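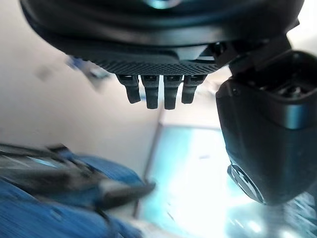
피아노의 운지법은 손가락의 길이가 서로 다르다는 사실에서 시작합니다. 앞 장에서 우리는 다섯 손가락에 1번부터 5번까지 번호를 붙였고, 다섯 개의 흰 건반 위에 손을 놓고 움직이지 않는 연습만 하였습니다. 그때에는 모든 손가락을 같은 도구처럼 다루었지만, 이제부터는 그렇게 할 수 없습니다. 사진의 검은 몸체 아래에 나란히 늘어진 네 개의 작은 검은 조각을 보면 가운데 두 개가 가장 길고 거의 곧게 내려와 있으며, 오른쪽 끝의 것은 그보다 짧고 오른쪽으로 조금 기울어 있습니다. 엄지를 뺀 우리의 네 손가락도 길이가 같지 않고, 손을 편하게 늘어뜨리면 바깥쪽 손가락은 가운데 손가락과 다른 방향을 향합니다. 이 장에서는 이런 차이를 없애려고 하지 않고, 음계와 짧은 선율 안에서 그 차이를 이용하는 방법을 배웁니다.

# 제4장 음계의 운지법

## 4.1 이 장에서 다루는 것

이 장의 내용은 한 옥타브의 장음계입니다. 다장조, 바장조, 나장조의 차례로 공부하고, 내림나장조는 마지막에 오른손만 봅니다. 단음계는 제6장에서 다루며, 아르페지오는 2권으로 미루었습니다.

이 장을 시작하기 전에 독자는 높은음자리표와 낮은음자리표를 읽을 수 있어야 하고, 온음과 반음의 차이를 건반 위에서 보여 줄 수 있어야 합니다. 조표를 아직 천천히 읽는 분은 걱정하지 않아도 됩니다. 각 음계의 처음에 사용하는 검은 건반을 모두 글로 적어 두었습니다.

용어를 두 가지 약속하겠습니다. ‘넘기기’는 엄지가 건반을 누르고 있는 동안 3번이나 4번 손가락이 엄지 위를 지나 다음 음으로 가는 동작입니다. ‘밑으로 보내기’는 반대로 엄지가 손바닥 아래를 지나가는 동작입니다. 다른 교재에서는 두 동작을 한 이름으로 부르는 경우도 있습니다. 제 생각에는 두 동작의 느낌이 많이 다르기 때문에 이름도 다른 것이 좋습니다.

## 4.2 여덟 음과 다섯 손가락

한 옥타브의 음계에는 여덟 개의 음이 있고, 한 손에는 다섯 개의 손가락이 있습니다. 그러므로 음계를 끊지 않고 치려면 어느 곳에서 손의 위치를 바꾸어야 합니다. 운지법이라는 말은 어렵게 들리지만, 음계에서는 이 위치를 정하는 일이 대부분입니다.

다장조를 오른손으로 올라갈 때의 운지는 다음과 같습니다.

| 음 | 도 | 레 | 미 | 파 | 솔 | 라 | 시 | 도 |
|---|---|---|---|---|---|---|---|---|
| 오른손 | 1 | 2 | 3 | 1 | 2 | 3 | 4 | 5 |
| 왼손 | 5 | 4 | 3 | 2 | 1 | 3 | 2 | 1 |

오른손은 미 다음에 엄지를 밑으로 보내고, 왼손은 솔 다음에 3번 손가락을 넘깁니다. 두 손의 위치가 바뀌는 곳이 서로 다르므로, 처음부터 두 손을 함께 치면 대부분의 학생이 파와 라 사이에서 멈춥니다. 한 손씩 충분히 연습한 뒤에 합치십시오.

내려올 때에는 표를 오른쪽에서 왼쪽으로 읽으면 됩니다. 번호는 바뀌지 않습니다. 다만 동작의 종류가 바뀌어서, 오른손은 파에서 미로 갈 때 3번을 넘기고, 왼손은 라에서 솔로 갈 때 엄지를 밑으로 보냅니다.

### 엄지를 미리 준비하는 것

엄지가 늦게 움직이면 팔꿈치가 갑자기 바깥으로 나가고, 파의 소리가 다른 음보다 커집니다. 저는 이 소리를 학생의 얼굴을 보지 않고도 옆방에서 알아들을 수 있습니다. 고치는 방법은 어렵지 않습니다. 2번 손가락이 레를 누를 때 엄지는 이미 도를 떠나서 손바닥 쪽으로 조금씩 이동합니다. 3번이 미를 누를 때에는 엄지가 파의 가까이에 있어야 합니다.

다음 순서로 연습하십시오.

1. 도, 레, 미를 치고 미에서 멈춥니다. 건반을 놓지 않습니다.
2. 엄지를 파의 표면에 가볍게 올립니다. 아직 누르지 않습니다.
3. 손목의 높이가 변하지 않았는지 봅니다.
4. 파를 작은 소리로 누르고, 손 전체를 오른쪽으로 옮겨 2번을 솔 위에 둡니다.

이 연습에는 메트로놈을 쓰지 않습니다. 박자를 지키려는 마음이 있으면 두 번째 단계를 빨리 지나가게 됩니다.

## 4.3 검은 건반은 어디에 있는가

다장조는 읽기에는 가장 쉬운 음계이지만, 손에는 그렇게 쉽지 않습니다. 모든 건반이 같은 높이에 있어서 긴 손가락은 많이 굽혀야 하고, 엄지는 좁은 공간을 지나가야 합니다. 검은 건반은 더 높고 더 안쪽에 있으므로 긴 손가락이 그 위에 편하게 놓입니다. 긴 손가락이 검은 건반에 있을 때에는 손바닥 아래의 공간도 넓어집니다.

이것을 확인하기 위하여 오른손을 다음 다섯 음 위에 놓아 보십시오. 미, 올림파, 올림솔, 올림라, 시입니다. 엄지와 5번은 흰 건반에 있고 2번, 3번, 4번은 검은 건반에 있습니다. 이 자세를 다섯 개의 흰 건반 위의 자세와 번갈아 해 보면, 손목과 손등에서 다른 느낌을 받을 것입니다.

여기에서 첫 번째 원칙을 얻을 수 있습니다.

> **원칙 1.** 음계에서 엄지는 가능하면 흰 건반에 둔다.

이 원칙에는 예외가 있습니다. 빠른 화음이나 넓은 도약에서는 엄지로 검은 건반을 누르는 일이 많습니다. 그러나 이 책의 1권에 나오는 음계에서는 예외 없이 지킬 수 있습니다.

### 바장조

바장조에는 내림시가 하나 있습니다. 오른손에 다장조의 운지를 그대로 쓰면 파, 솔, 라 다음에 엄지가 내림시로 가야 합니다. 원칙 1과 맞지 않으므로, 오른손은 네 번째 손가락까지 사용한 뒤에 엄지를 도로 보냅니다.

| 음 | 파 | 솔 | 라 | 내림시 | 도 | 레 | 미 | 파 |
|---|---|---|---|---|---|---|---|---|
| 오른손 | 1 | 2 | 3 | 4 | 1 | 2 | 3 | 4 |
| 왼손 | 5 | 4 | 3 | 2 | 1 | 3 | 2 | 1 |

왼손은 다장조와 같습니다. 오른손의 마지막 파를 4번으로 끝내는 것이 처음에는 낯설 수 있습니다. 두 옥타브를 칠 때에는 그 파에서 다시 엄지를 쓰고, 음계가 완전히 끝나는 가장 높은 파에서만 4번을 씁니다.

### 나장조

나장조는 악보로 보면 올림표가 다섯 개 있어서 많은 초보자가 무서워합니다. 그런데 흰 건반은 시와 미뿐이므로, 엄지의 자리를 찾는 것은 아주 쉽습니다. 오른손은 시에서 1번, 미에서 다시 1번입니다.

| 음 | 시 | 올림도 | 올림레 | 미 | 올림파 | 올림솔 | 올림라 | 시 |
|---|---|---|---|---|---|---|---|---|
| 오른손 | 1 | 2 | 3 | 1 | 2 | 3 | 4 | 5 |
| 왼손 | 4 | 3 | 2 | 1 | 4 | 3 | 2 | 1 |

왼손은 4번으로 시작합니다. 만약 5번으로 시작하면 엄지가 올림파에 오게 됩니다. 직접 한 번 해 보시고, 손목이 어떻게 되는지 느껴 보십시오. 저의 동료 Sveva Donati는 수업에서 나장조를 다장조보다 먼저 가르칩니다. 저도 몇 년 동안 그 순서를 시험해 보았고, 지금은 악보를 보지 않고 손으로만 배우는 어린 학생에게 그렇게 합니다. 어른 학생은 악보를 읽고 싶어 하는 경우가 많아서 이 책에서는 보통의 순서를 지켰습니다.

## 4.4 4번 손가락의 자리를 기억하기

음계의 번호를 여덟 개씩 외우는 것은 좋은 방법이 아닙니다. 한 옥타브 안에서 4번 손가락은 보통 한 번만 쓰이므로, 4번의 자리를 알면 나머지는 저절로 정해집니다. 여러 옥타브를 계속 칠 때 오른손의 4번은 다장조에서 시, 바장조에서 내림시, 나장조에서 올림라에 옵니다. 내림시와 올림라는 같은 건반입니다. 조가 아주 다른데도 오른손의 4번이 같은 곳에 있다는 것을 건반 위에서 확인해 보십시오.

> **원칙 2.** 새 음계를 배울 때에는 먼저 4번 손가락의 자리를 찾는다.

왼손에서는 다장조의 4번이 레에, 바장조의 4번이 솔에, 나장조의 4번이 올림파에 옵니다. 나장조의 첫 음에 쓰는 4번은 시작하는 음에만 해당하므로 여기에 넣지 않았습니다.

내림나장조의 오른손은 검은 건반에서 시작하기 때문에 조금 다릅니다. 시작하는 내림시를 4번으로 누르고 바로 엄지를 도로 보냅니다. 그 뒤는 레에 2번, 내림미에 3번, 파에 1번, 솔에 2번, 라에 3번이며, 위의 내림시에서 다시 4번을 만납니다. 시작하는 음을 2번으로 누르는 교재도 있고, 그 방법도 잘못이 아닙니다.

## 4.5 악보에 번호를 적을 때

출판된 악보에는 모든 음에 번호가 적혀 있지 않습니다. 보통은 손의 위치가 바뀌는 음에만 적습니다. 학생도 같은 방법으로 적는 것이 좋습니다. 번호가 너무 많으면 눈이 음표를 읽지 않고 숫자만 읽게 됩니다. 연필을 사용하고, 한 번 적은 번호는 적어도 다음 수업까지 바꾸지 마십시오. 매일 다른 손가락으로 치면 손은 아무것도 기억하지 못합니다.

손이 작은 분은 인쇄된 번호가 불편할 수 있습니다. 음계에서는 손의 크기가 큰 문제가 되지 않지만, 선율에서는 가끔 다른 해결이 필요합니다. 이 책의 악보 229쪽에 있는 느린 왈츠에는 두 가지 운지를 위와 아래에 함께 적었습니다. 위의 것은 Thomas Ferri 선생이 제안한 운지이고, 아래의 것은 손이 작은 사람을 위하여 제가 만든 것입니다. 두 가지를 섞지 말고 하나를 골라서 끝까지 연습하십시오.

이제 다장조의 오른손부터 시작합니다. 의자의 높이를 확인하고, 가온 도에 엄지를 놓으십시오.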